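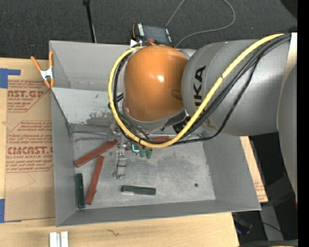
Bin sorter wanted, Gradby

Camen needs a part-time hand for its sorting bench from June. The work is bars, bins and more bars. You'll check incoming bars for damage, sort them by size and put them back where the list says they live, which may differ from where you found them.

Our gray bins are scuffed and past caring about their looks. Good eyes and patience matter more than experience. A typical order runs to roughly 1,000 bars, so podcasts are encouraged.

Shifts start at 7 a.m. Gloves and coffee provided; the gloves are better.

Write to Maysoun Majali, Camen, 2 Ghanem Road, Gradby.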